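Forced password resets every 3 months - anyone else's work still doing this?

honik_613
Got the email again this morning. 243 accounts in my vault and the only one that ever nags me is the work login. Everybody in my office just adds a number to the end. How is that safer??

sulleyfan
It isn't. Long passphrase, leave it alone, change it if theres a breach. Plus two-factor.

Raden
Disagree a bit. We had an old login sitting in a leaked list since November and the reset killed it. Not useless.

sulleyfan
A breach alert would have caught that in a day tho

Raden
If somebody reads the alerts. Ours went to a dead mailbox lol

ionescu_k
Whole team shares one login here. Yes I know. Every reset locks out half of us mid-job.

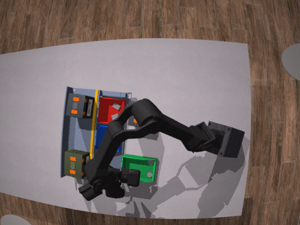
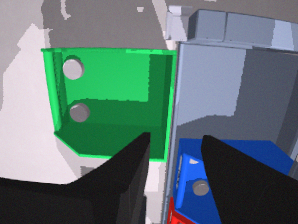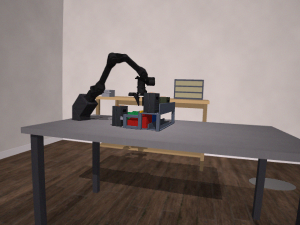
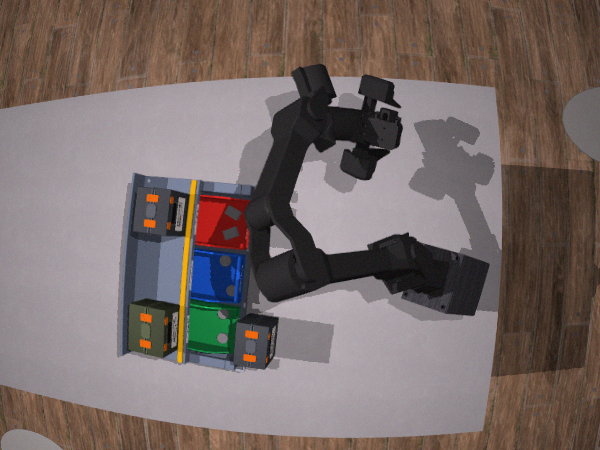 sim renders, same setup, different views

honik_613
Shared login?? Please tell me its not on a sticky note

ionescu_k
Text file. Not better, I know

Raden
Get separate accounts first, argue about resets after. Most vaults do a shared folder too - takes ten minutes.

sulleyfan
Agree with Raden on that one. Still wrong about resets

honik_613
Asked IT just now. They said the policy is "under review". Same answer as last time. Does anyone have a short writeup I can foward them? One page, they wont read more

sulleyfan
Will dig mine out tonight, its up to 600 words so should fit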